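Talk notes, Perncombe library, August 2024
Water at home: where it goes and how to catch it going

Wait for people to sit down. Say hello, say thanks for the tea.

OK so I want to start with my water bill, because that's how I got into this. I opened it at the kitchen table and it said 3,096 gallons for the month. For two people! And we don't even have a lawn. I read it three times and then went and stood out by the meter like it owed me an explanation.

(Pause. Somebody usually groans here — let them.)

So I did the meter test, and I'd love for all of you to do it this week. Turn everything off, write down the reading, go to bed, don't flush, look again in the morning. Mine had moved by 171 gallons overnight. I'd been blaming the dishwasher for months (sorry, dishwasher).

Next comes food coloring. A few drops in the tank, leave the lid on, wait twenty minutes and keep everybody out of the bathroom. If there's color in the bowl when you come back, the flapper is leaking. You'll need to take the lid off, so clear whatever lives up there first.

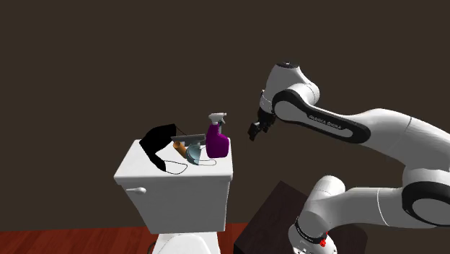 Gervasio Cabral wrote to me after the last talk that he'd done the dye test twice and got nothing, and his leak was the fill valve, with the water set so high it ran down the overflow tube all day. Good catch, and I've added it to the handout. Look for the water line inside the tank. It should sit an inch or so below the top of that tube.

Flappers are cheap. Take the old one to the store with you, there are way more sizes than you'd think! I bought the wrong one and had to drive back to Sturkmont in the rain.

Then the boring stuff, go fast here: outdoor spigots, the softener, the drip under the sink you've been catching in a bowl. Yes, I had a bowl too.

Facundo Sosa has 6 dye kits to hand out at the door. If they run out, grocery store food coloring works fine, I use blue.

Questions. Somebody will ask about bricks in the tank. Please don't — they crumble. Use a filled bottle if you must.

Next talk is in September, on rain barrels. Sign-up sheet is by the coats.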